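LA 271 Historic Gardens: Fabric and Upkeep
Unit 2, Lecture Notes
Ponds, Streams and Their Edges in Estate Gardens

Read these notes before the site visit to the Dandari garden. The survey sheets are handed out separately. Terms set in capitals at first use are on the term list for the unit test.

1. Scope

The unit deals with built water in private estate gardens laid out for walking. Natural lakes taken into a garden later on are left for Unit 5. Fountains under pressure are not covered at all.

A garden pond is a hydraulic structure first. It has an inlet, a basin, a waterline, an outlet and an overflow, and each of these was given a form that hides or displays its function. Survey work starts by finding the five parts. In a garden that has changed hands several times, at least one of them has usually been moved, and the drawings on file will show the old position.

2. Supply

Three kinds of supply are common.

Diverted stream. A weir or a simple stone sill upstream raises the level enough to feed a side channel. The channel enters the garden at a high point and the main stream carries on outside the boundary. Flow varies with the season, and silt comes in with every storm. Most gardens of this kind had a SETTLING BOX between the channel and the first visible water. At Marulanda the box survives under a timber cover beside the gate and is still emptied by hand.

Spring. Flow is steady and the water is clear and cold. Springs were often marked with an upright stone or a small basin. The weak point is the ground uphill. New paving, a new well or a road cut on neighboring land can lower the yield, and the garden owner may have no say in the matter.

Pumped or piped supply. Usual in towns from the time public mains arrived. Often a second system sits on top of a first one. When a garden that looks stream-fed turns out to run on a pump, record both. The older channel should be kept open where possible so that it can take storm water.

For each supply the surveyor notes the level of the inlet, the bed material, the cross section at the narrowest point, and the condition of any gate.
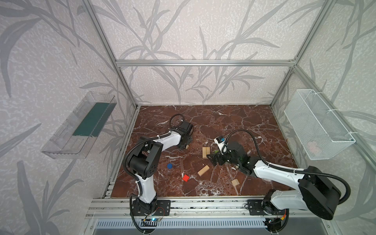 The level of the inlet matters more than students tend to expect. A cascade depends on the drop between inlet and pond surface. If the pond has been raised to cover a damaged edge, the drop shrinks and the fall goes quiet. Owners then ask for a bigger pump. The right response is to check the waterline against the old marks on the edge stones before anything is bought.

3. The basin

3.1 Clay lining

PUDDLED CLAY is clay worked with water until it holds no air, then laid in thin courses and rammed. It seals well for as long as it stays wet. Once a clay basin has been left drained through a dry summer, cracks open that will not close again on refilling. For this reason draining is planned in short periods and in cool weather, with wet sacking over any clay left bare.

Leaks in clay are found by elimination. Close the inlet and the outlet, mark the level on a rod, and read the rod morning and evening. Loss that stops at a certain level points to a leak at that level. Loss that goes on at an even rate down to the floor points to the floor. Correct the readings with an open pan of water set nearby, so that evaporation can be subtracted.

3.2 Lime and earth mixes

A mix of lime, earth and grit, beaten hard, was used in some gardens for the floor of shallow streams. It is stiffer than clay and survives drying. It does not survive tree roots. Repairs should be made with a mix of the same make-up, and a sample of the old material should be kept in a labeled jar for comparison.

3.3 Cement

Many basins were coated with cement in the last century. The coat cracks along the line where the wall meets the floor. Taking it off often pulls the old lining away with it, so the usual advice is to repair it unless the old lining is known to be sound. At Geviner a trial patch was opened in the north arm of the pond, the clay behind it was found dry and broken, and the coat was left in place.

4. Edges

The edge carries most of the visual character and most of the damage. Five types are listed on the survey sheet.

a) Set stone. Large stones placed one by one, with the lower third buried. Look for stones that have tipped toward the water. Tipping means that soil has washed out from behind.

b) Cobble beach. A shallow slope of rounded stones over a firm bed. The stones travel downhill. They are collected from the basin floor and put back, and the slope is checked against the drawing.

c) Stakes. Short posts driven side by side. Posts rot at the waterline, where air and water meet, and stay sound below it. Replacement is routine and does not count as loss of historic fabric, provided that the spacing and the top line are kept.

d) Turf. Grass carried down to the water over a hidden support. Trampling is the main threat. Paths should be kept back from turf edges by at least the width of one person.

e) Cut masonry. Found close to buildings, terraces and landing places. Joints were often left open on purpose to relieve water pressure. Do not point open joints until their purpose has been worked out.

Where two types meet, the junction is drawn at a larger scale. Junctions are where designers solved problems, and they are easily lost in a repair.

A note on stone names. Record what can be seen: color, grain, size, surface, whether worked or unworked. Trade names for stone change from one yard to the next and should not go in the survey unless a bill or a label supports them. If the source quarry is known from documents, it is entered in the remarks column with the reference. 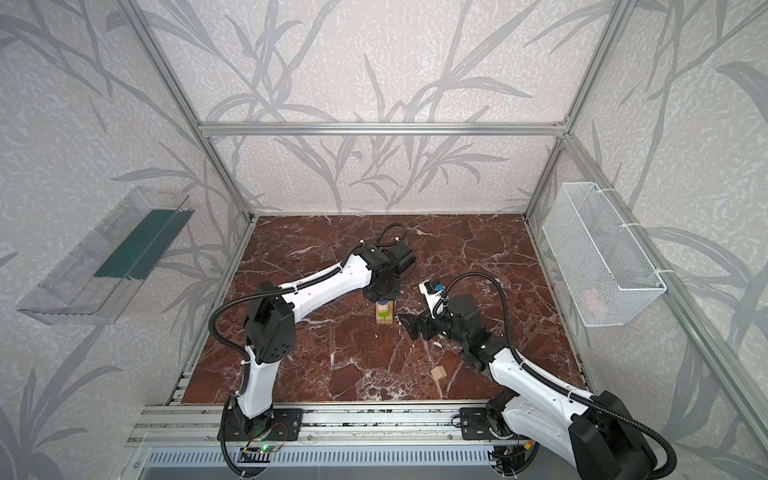 5. Outlets and overflow

The outlet sets the normal level. It may be a sill, a notched board or an upright pipe. The OVERFLOW takes what the outlet cannot. In small gardens one opening does both jobs, and this should be flagged on the sheet, as a single blocked opening will then flood the banks.

Boards are the most handy form of control and the least durable. Keep a spare set cut to size. Write the height of the normal board on the plan in plain figures. At Drurkier the board had been replaced with a taller one at some date before the present owners, and the stepping stones spent years below the surface. Nothing on file recorded the change. The correct level was recovered from a stain on the bridge footing and confirmed by the tops of the stones.

Downstream of the outlet the surveyor follows the water as far as the boundary and, with permission, past it. A garden drain that ends in a choked ditch is a garden problem even when the ditch belongs to someone else.

6. Silt

Silt is measured with a rod and a flat plate, on a grid. Push the rod to refusal, rest the plate on the silt surface, and read the difference. Two readings are taken at each grid point. If they disagree by more than the thickness of the plate, take them again.

Removal follows these rules:

Work from the outlet toward the inlet.
Leave a thin layer over clay. The bucket must not touch the lining.
Sieve the first loads from each area. Edge stones, tile pieces and old stake tips are common finds and are logged by grid square.
Spread the silt on land inside the estate where this is allowed. Test it first if the supply passes a road.

Fish are moved before work starts. Lotus and iris are lifted in their own mud and held in tubs in shade.
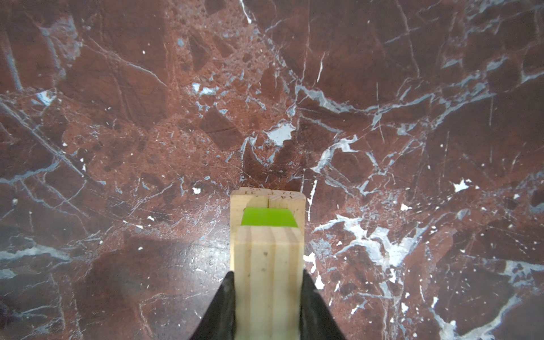

Unit 2 - Page 11

7. Planting near water

Roots and linings are in conflict. Pines trained to lean over a pond have most of their root on the landward side, and cutting these roots for a new path is a known cause of trees falling in. Any trench within the spread of the crown is dug by hand.

Maples and azaleas cause little trouble. Willows and bamboo cause a great deal. Bamboo needs a barrier on the pond side, checked every spring, with new shoots cut at ground level.

Leaf fall is the largest source of silt in ponds fed by springs. Nets are effective but ugly. Most open gardens put them up in November after closing time and take them off in the morning - a slow job that should be written into the labor plan.

8. The maintenance log

A log entry has a date, the water level at the fixed rod, the weather, the work done and the initials of the person who did it. Short entries made often are of more use than long ones made once a year. Levels are written as figures, never as "high" or "normal."

The fixed rod is attached to something that will not be repaired. A bridge footing is good. An edge stone is poor, for the reasons given in section 4.

9. For the site visit

Bring the survey sheet, a folding rule, a hand level, pencils and boots. Work in pairs. Each pair takes one stretch of edge between numbered pegs, classes it by type, draws the junctions, and reads the water level at the start and end of the stretch. Sheets are handed in before leaving the garden. Measured drawings are due at the next class meeting, at 1:20, with junctions at 1:5.

Do not stand on edge stones. Do not move boards or gates.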